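Can they do the chores yet?

I've had this argument with my brother-in-law for years now, and it always starts at the sink. He says the dishwasher was the last real household robot and everything after it is a toy. I say give it time! So when Florian Moser told me I could come by Tildale and sit in for a morning while they worked on shoes and boxes, I said yes before he'd finished the sentence.

You may wonder why shoes. Well, think of what's lying by your front door right now. Shoes are in every house, every closet, every returns counter, and putting one in a box is something a kid can do while watching TV. You tip the shoe, the laces flop, the flap gets in the way, you push it aside with your wrist and you never give it a thought. For two small arms clamped to a desk, that's a whole morning's work.

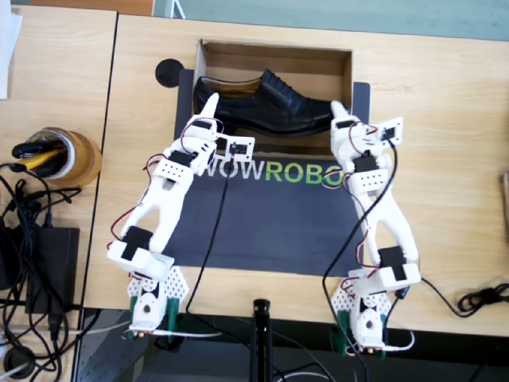 I'd gone in thinking the hard part would be grip, and Florian said everybody thinks that. Grip is a problem, sure (try picking up polished leather with two flat fingers and see how you like it), but what eats up the hours is the box. A box has walls. The walls bend. A flap that was out of the way a minute ago can come back and lean on your finger, and now you're pushing cardboard when you believe you're pushing shoe. He keeps a tally of attempts in a spreadsheet and it was at 2,526 when I sat down, which made me feel better about how long it took me to learn to fold a fitted sheet. 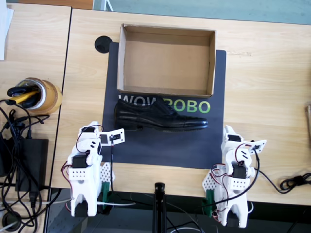

Shoe on the mat, box empty.

What I love about this is how it makes you notice your own hands. I went home and packed up my boots for the season, slowly, and paid attention. I used my left thumb to hold back the cardboard. I used my hip at one point! I turned the second boot upside down without deciding to. There's so much going on in a job that we'd call mindless, and if you want a machine to do it, every bit of that has to come from somewhere.

And the view from down at finger level is a different world. You and I look at a box from above and see a box. Get in close and it's all edges and shadow, with one wall looking a lot like the next.

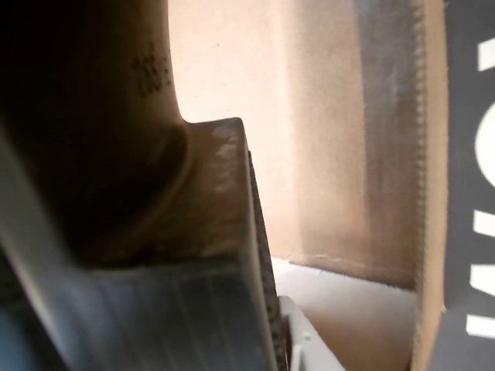

Close quarters: a finger up against the cardboard flap.

So where are we? My own scorecard, from one enthusiastic amateur who has been to see 7 setups like this in the past year: wiping a flat table, pretty good. Folding a towel, good if the towel is laid out nicely to start with. Putting one thing in a box, getting there, and more fun to watch than I expected. Anything with a plastic bag in it, forget it for now. I watched a different team try to open a bread bag in January and I had to go get a coffee.

Shop work is closer than housework, I think, and the reason is dull: in a shop you can decide where the box goes. You can put the tape in the same spot every day and paint a line on the floor. My kitchen has no such lines, and my kids would move the tape anyway.

Still, I came away cheered up. None of this takes a room full of heavy equipment anymore. It's a desk, some clamps, a lot of cable and plenty of patience, and that means more people can have a go.

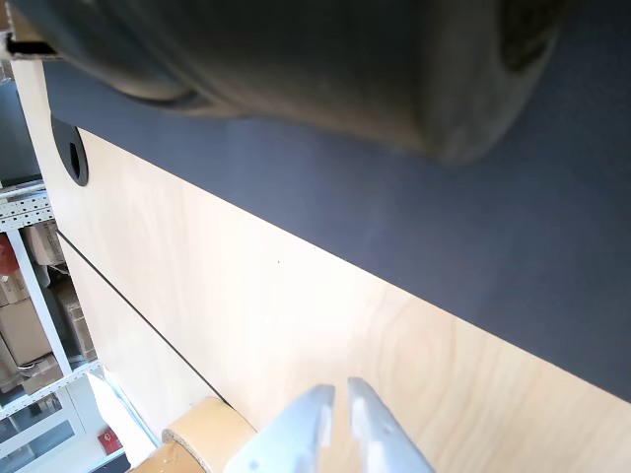 Parviz Shahbazi wrote to me after I'd mentioned all this in my last post: I packed orders for 11 years and I'd say you're too easy on them. One shoe in a box is the start of the job. Then there's the other shoe, the paper, the lid, the label, and the box that came in crushed. Call me when it can do 500 before lunch and notice that two of them are both lefts.

Fair enough, Parviz, and the two lefts made me laugh. I'm going to put the mismatched pair to Florian next time I'm at Tildale. Meanwhile I've got a basket of odd socks at home that needs sorting, and for this week at least it's going to be me doing it.

Contact | Copyright, all rights reserved | Back to top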